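Palleo open day, anybody else go?

Forum: Automation and Small Robotics > Shows, Visits, Open Days

gluepot_ray
Oct 17, 2023
Went to the Palleo open day and figured I'd write it up while I still remember it. They let people in by groups, a short talk first and then you walk around the stations. The talk was given by Edileuza Honorato, who runs their handling group. Good speaker, no slides to speak of, took questions as they came.

Most of what they had was what you'd expect: a palletizing cell behind a fence, a small conveyor with a camera over it, a wall of old grippers. The one I spent the most time at was the tabletop station, where a single arm works over a flat gray table with a few snack items on it. They call the setup Bondeo. The idea is that you say which thing you want and the arm is supposed to sort out which one you mean and go to it.

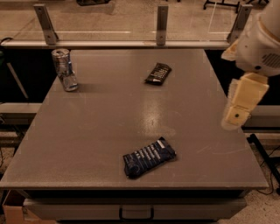
I stood there through 5 runs. It got the item that was asked for in four of them. The one it missed, it went for the right thing but closed short and came up with nothing. The operator reset and moved on without making a fuss about it, which I liked. Speed is slow. If you're used to watching pick cells you will get impatient.

Parking was fine, coffee was gone by the second group.

m_tolland
I was in the group after yours I think. We got 5 runs too and I would not call it four out of five. Ours got three, and on one of those the operator had nudged the item toward the middle beforehand. I asked about it and he said they re-space things between runs as a matter of course. OK, but then say so up front.

Also the items never changed. Same stuff on the table the entire time I was there.

gluepot_ray
Didn't see any nudging in ours but I wasn't watching his hands. Fair point.

hexdriver
What gripper was on it? We looked at a Ristimis unit last year for a bagging job and the fingers were too wide for anything lying flat.

gluepot_ray
No nameplate that I could find. Blocky, cream colored, squared-off tip. Somebody in my group asked if it was a Ristimis and the operator said no, they make their own. I didn't get more than that out of him.

kpillai_controls
Krishnamoorthy Pillai here, I do controls for a packaging line and went on behalf of our plant. I talked with the Palleo people for a good while after the last group, so maybe I can fill in some of this.

On the re-spacing: yes, they do it, and Edileuza said so in my group's talk. The reason she gave is that visitors want to see the arm move and not watch it fail at two wrappers stacked on each other. They have a separate test where things are piled up. It was not shown.

On the numbers: she said the current version was tuned on 3000 recorded picks and that they do 131 scored trials before they let a version out in front of visitors. I asked what the score was and she said they would publish it in November. So no number from me. 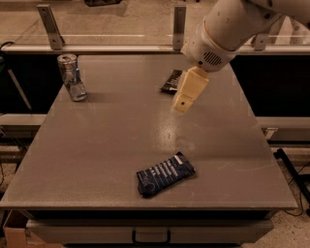
My own interest was in how it handles things that look alike. We run a lot of bars and pouches where the only difference between two products is the print and the size, and our vision system mixes them up when the film is wrinkled. So a table with a black wrapper toward the back, a navy one with white lettering nearer the front, and a crinkled metallic thing off in the back left corner is closer to my problem than it might look. I asked for "the blue one" and it went to the navy wrapper. I asked for "the bar in back" and it took a long pause and then went to the black one. That second request is the one I would pay for, if they could do it in under two seconds. They can't yet.

m_tolland
Appreciate the detail, but three items on an otherwise bare table is still three items. My kid could pick "the blue one" when there is one blue one. Put 500 wrappers in a bin and call me.

kpillai_controls
I don't disagree that it's an easy table. I disagree that it's worthless. We have spent real money on a system that can't do the easy table.

hexdriver
Did either of you get to see the Pimentel cell? It was on the flyer and that was the only reason I thought about driving out.

gluepot_ray
It was there but powered down. The sign said it was waiting on a part. You saved yourself the gas.

hexdriver
Figures.
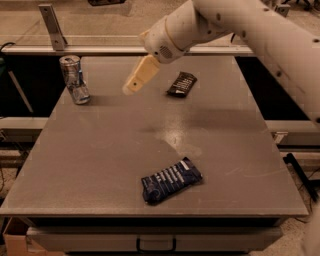

Posted by: stella_bench
Member, Shows and Visits board

I went as well, with two people from the community college shop program, and I come down somewhere between Ray and Tolland. The arm itself is nicely made. It's quiet, and it did not shake when it stopped over the table, which I can't say for the one we have in our lab. The students asked good questions and got straight answers, including "we don't know" a couple of times.

What I would complain about is the layout. The clear panel is along the back of the table, so everybody bunched up at the sides trying to get a look, and if you were short you saw somebody's jacket. A screen on the wall would have fixed it. I put that on the comment card.

Kpillai, did they say anything about letting schools borrow a setup? One of my students was told yes and the other was told no – by the same person, as far as we can work out.

kpillai_controls
I heard "maybe next year" and that it would be the table and software only, you bring the arm. I would write to Edileuza directly. She gave out cards at the end and I can send you the address by private message.

stella_bench
Please do, thanks.

m_tolland
If they do run another one I'll go, for the piled-up test. Somebody post here when the date is out.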